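6 min read

Ground Rules for a Shared Simulator: Our Project Report, April 2022

When Sinéad Madigan and I picked this topic we thought we would be writing robot code all term, and we did write some, but what we ended up caring about (and arguing about, in the nicest way, over many cups of tea) was the rule sheet. Four groups were sharing the Lirnside simulator for the gripper tasks, every group had its own habits, and comparing anybody's results with anybody else's was a headache!

So we wrote a practice guide, which we named Onora, and asked the other groups to try it. The first draft had 55 rules in it. Hưng Khúc, our very patient adviser, read the whole thing and told us kindly that people would stop at the first page, so we merged and trimmed until we had 42.

The rules we are fondest of are the plain ones. Save the starting layout before you touch anything. Write down a failed run just as carefully as a good one. Do 50 runs before you claim a number, and don't change the grip settings halfway through. 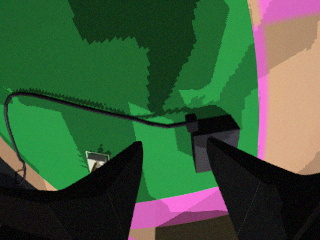 Cables got a section of their own, and it was the hardest one to write. A rigid block is simple to make rules for, but a cord bends, and a bent cord changes the task. With a small dark box like this one, attached to a thin black cable that hooks back on itself over at the left, our guide asks you to record the shape of the cable along with the position of the box, and to note any other object lying near the fingers, such as the little white and gray one.

The Atton group wanted a stricter rule, with the cord laid straight at the start of every run, and we still go back and forth on it. We plan to take it up again in July, once the Dinsa group has tried both ways.

12 shares | 3 comments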